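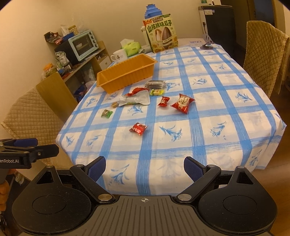
The family dinner has become a kind of medicine. Eat together five nights a week, we are told, and your kids will get better grades, stay away from drugs, learn bigger words and call you from college. I have been reading these promises for years, in magazines at the dentist and on the backs of cereal boxes, and I have come to distrust them. A table with a white cloth on it, blue flowers sitting inside blue squares, some of them dark and some of them pale, is a nice thing to pull a chair up to. I like a tablecloth. I just don't believe it raises test scores.

Start with who eats together. Families who sit down to dinner most nights tend to have a parent who gets home before seven. They tend to have a job with steady hours, a kitchen big enough for a table, and enough money that what goes on the table isn't a source of dread. Kids in homes like that would probably do fine if everybody ate standing at the sink. Careful researchers say so themselves, usually in a paragraph near the back. By the time the idea reaches the rest of us that paragraph is gone, and what's left is a finger pointed at a mother working the evening shift.

I grew up in Minhas, where half the adults worked at the same plant and the plant ran all night. My father was on second shift for most of my childhood. We ate with him on his days off, and on the other days we ate at 4:30 in front of cartoons or at eight in front of whatever came after the news. I can't find the damage. Maybe it's there and I'm the last to know, but my brothers and I talk most weeks, and we learned to do it mostly in the car.

The car never gets a campaign. Neither does folding laundry, or the ten minutes after lights out when a kid suddenly wants to discuss death. Ask parents of teenagers where the real talk happens and a lot of them will tell you it's when everyone is facing the same direction. Dinner puts a 14-year-old across from two adults under a bright light and asks how school was. I've seen better results from parole hearings.

Then there is the selling. Last September a flyer came in my mail from a meal box company called Musine. "Bring back the table," it said, over a promise of dinner in 53 minutes. (Fifty-three! Somebody tested that and decided it sounded good.) Inside was a coupon for the first box, and under that, in much smaller type, the regular price, nearly 70 dollars for three dinners. So the table is in danger, and for a fee it can be rescued. There's an outfit called Pritus that goes further and sells a deck of printed questions to lay out between the plates. If you could be any kind of weather, what would you be? My nephew's family owns the deck. I sat through 2 rounds of it and watched an eight-year-old say "rain" to every card until he was excused.

I notice that these companies never sell anything to the person who has to clean up. The ideal dinner in the ads has no before and no after. Nobody has stood in the store at 5:40 trying to remember if there's rice. In most houses I know, that work still falls on one person, and it's usually the same person who is being told the meal isn't happening often enough. If dinner together matters as much as they say, you'd expect at least one article a year aimed at the dishes.

People also like to say we've lost something, that everyone used to eat together at six sharp. Some did. My grandmother in Etel served at six sharp, and what she served along with the pot roast was silence. Children did not speak unless spoken to. My uncle once left the table in the middle of the meal and didn't come back to that house for 3 years, and the fight was over a haircut. I doubt anyone at that table was building vocabulary, apart from a few words my uncle used on the way out.

I should be fair here. I eat with my own family most nights and I'd miss it if it stopped. Hot food is better when somebody else is having it too, and there are evenings when a story gets going and we sit an extra hour with the plates pushed back. Those evenings are a good part of why I'd want a family in the first place. But I can't make one happen by setting out forks, and on plenty of nights the whole thing is over in eleven minutes with one kid mad about beans.

What bothers me is having a pleasure turned into a duty and then into a score. Once the number of dinners is supposed to predict how your children turn out, a missed one starts to feel like a missed dose. Parents who already feel bad get one more thing to feel bad about, and the ones who feel fine get to think it was their doing and not their work schedule. If employers want to help families eat together – and a few of them put out very warm statements on the subject – they could post the shifts more than a few days ahead. I'd take that over the question cards.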